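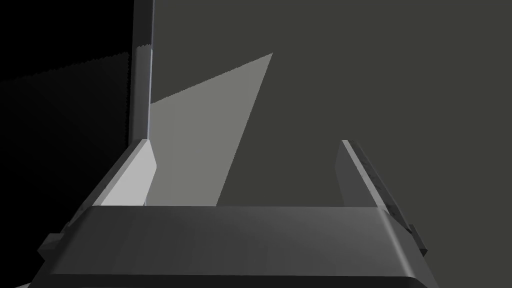 Call for Participants: Gripper Safety Working Group

Arker is writing a plain good-practice guide for open-finger grippers, and we would love your help - newcomers very much included! You'll join 14 others for two online sessions in August, talk through our draft rules on finger gaps and safe reach, and tell us kindly but frankly where they fall short. Write to Llinos Gough by 2020-06-15.

Contact: Llinos Gough, Arker | © Arker | Back to top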